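Two grippers, one table and a slow controller

In March I promised to write about the gripper comparison, and I am late with it. Afaf Hourani has asked me two times already, so now I do it.

We have 2 candidates for the cube sorting job. The first is the Hikside, a parallel gripper with two fingers and quite hard pads. The second is the Zilumex, which is lighter and has softer pads, but its cable is stiff and it pulls a little when the wrist turns. I ran 20 picks with each of them, same arm, same speed, same cubes. I changed only the gripper and the tool weight in the settings.

The Hikside dropped 2 cubes and the Zilumex dropped 4. On paper the choice is simple. But when I looked at the drops again, all of the Zilumex ones came from a bad approach angle, so I am not sure I should blame the fingers.

For the approach I depend a lot on the wrist camera. It is a small one and not very sharp, and I was doubtful if it could find the edge of a block close to the gripper. I compared it with the fixed camera, which sees the tape lines and most of the table, but loses whatever the arm is covering.
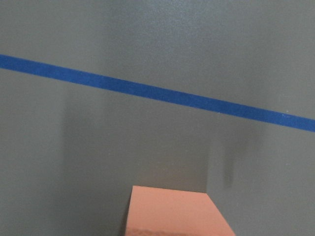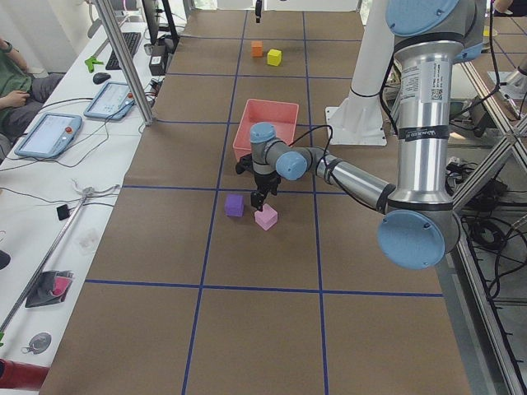
My opinion now is that we need both views. The fixed one is good for deciding which cube to take, and the wrist one is good for the last few centimetres. I have tried to use only the fixed camera before, and the fingers came down on top of a cube more often than I like to admit.

The controller is another story. I use the Quintana software, and after every gripper change it wants a full restart. I measured 22 seconds, which is not long, but it becomes long when you change your mind as often as I do. Kosex has a version that should keep the connection open. I have asked them for a trial licence and I wait for the answer.

Next I will repeat the Zilumex picks with a corrected angle and a longer loop in the cable.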